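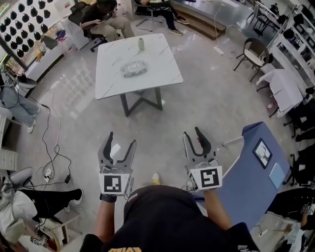 My wife and I started ballroom lessons in March, at a studio above the Grendetti furniture shop, and after a few months I have opinions about waltz. The first is that the hall matters less than people say. You can practise on almost anything flat. A polished concrete floor will do, even with a square marble-patterned table standing in the middle of the room, as long as you agree beforehand which way round it you are going. We go anticlockwise, the same as in class. Having something to steer around has helped me more than an open floor did, as I used to drift towards the middle and stay there.

Our teacher is Prasanna Kodikara. She doesn't talk much. In the first lesson she had us walk to music for the whole hour, without holding each other, and I remember thinking that I'd paid 80 pounds for a term of walking. By the second month I could see what it was for. Most of my mistakes in waltz are walking mistakes. I put my foot down too early, or I look at it.

The natural turn took me five weeks. The reverse turn I still can't do reliably on the side of the room where the mirrors are. I see myself, I check my left elbow, and by then the bar has gone. Asanka Selvanayagam, who dances with his sister in the same class, told me to pick a coat hook on the far wall and look at that. It works on the left side of the room. There are no hooks on the right.

Shoes. I held out for a while in ordinary leather ones and then bought a pair of Vedotano practice shoes with suede soles. They are good in the studio and bad everywhere else, and you have to brush them. My wife got hers second-hand from a woman on Krishnan Street and they fit her better than mine fit me.

We tried a tango evening at the Dolta Hall last month. The hall holds up to 223 people and it was nearly full – far too many for us. We did three dances and sat down for the rest. I enjoyed the sitting down. There was an older couple who hardly moved at all, just turned on the spot with their weight going from one foot to the other, and they were never once out of time.

Next term is foxtrot. Prasanna says it is a harder dance than waltz and that we should keep the waltz going at home in the meantime, ten minutes in the evening. We usually start at half past eight, once the washing-up is done, and on a good night we get through the whole routine without stopping to argue about the corner.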